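Elorent Adds Live Curling and Short Daily Clips in Deal With Prastdale Sports

Streaming app Elorent has signed a deal with Prastdale Sports to bring live curling to its users, along with a daily clip show made for phones. The first games go up in January, and anyone with a free account will be able to watch them.

It's a big pickup for a sport that usually gets a few good weeks of attention every Winter Games and then disappears from most screens. Under the agreement, Elorent will carry 41 live games in the first season, plus replays that stay up in the app until the season is over. Prastdale will produce the games with its own crews and announcers, and Elorent will handle the streaming side, the chat and the alerts.

The clip show is called "Last Stone" and it sounds like a lot of fun. Each episode runs 5 minutes and goes up in the morning, built from the best shots of the night before. Editors will cut it tall for phone screens, with the overhead view of the rings on top and the players below, so you can follow the stone and the sweeping at the same time. Fans who have tried to watch curling on a small screen know how easy it is to lose track of where everything sits – this layout should help a great deal.

"We kept hearing from people who loved the sport and had no idea where to find it," said Tarmo Kļaviņa, head of live programming at Elorent. "They'd catch a game by accident, get hooked, and then spend an hour looking for the next one. Now they can tap a team and get a message when it's about to throw the first stone."

Those alerts can be set for a team, a player or a close game. The last one may be the best of the bunch. Turn it on and the app sends a message whenever a game heads into its final end with the score tied or within a point, with a link that drops you right into the stream. 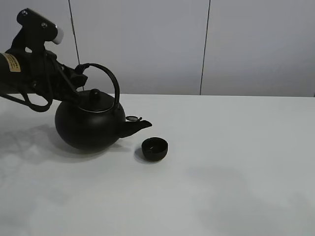
Players will also wear microphones for most of the games, as they already do on many curling broadcasts. Elorent plans to offer a second audio track with no announcers at all, just the ice and the talk between the skip and the sweepers. Prastdale tried this out last season on its own website, and viewers asked for more of it. Curling is one of the few sports where you can hear a team argue over a plan, settle on it and then carry it out half a minute later, and it's great to see someone give that a track of its own.

Chat will be part of the live games too, with a separate room for beginners. Former players hired by Prastdale will be in there answering questions about the rules, the scoring and why everybody is yelling. Viewers who would rather have some quiet can hide the chat with one tap.

Elorent has been adding sports at a quick pace. Last year it signed with Herrero for indoor volleyball, and that package now includes a weekly highlights show and a Spanish audio track. The company says the volleyball streams brought in many viewers who had never opened the app's sports tab before, and it wants to follow the same plan here – live games first, then short shows built on top of them.

The season opens at the Gramberg Ice Center, which is being fitted with 830 seats for the event after an added stand at the far end of the rink. Organizers have set aside 400 of the opening-night tickets for members of local curling clubs, and the rest will be sold online. The first game starts at 7 p.m. local time, and the stream opens half an hour earlier with a preview show from rinkside.

The two companies did not say how much the deal is worth or how long it runs, though Kļaviņa said both sides are already talking about adding mixed doubles. That would be a terrific fit for phones, with shorter games and only two players per side to keep up with.

Elorent's streams will carry ads between ends, and paying subscribers can watch without them. The games will be offered in the United States and Canada at launch. A full schedule will be posted in the app's sports tab before the opening game, and team alerts can be switched on now.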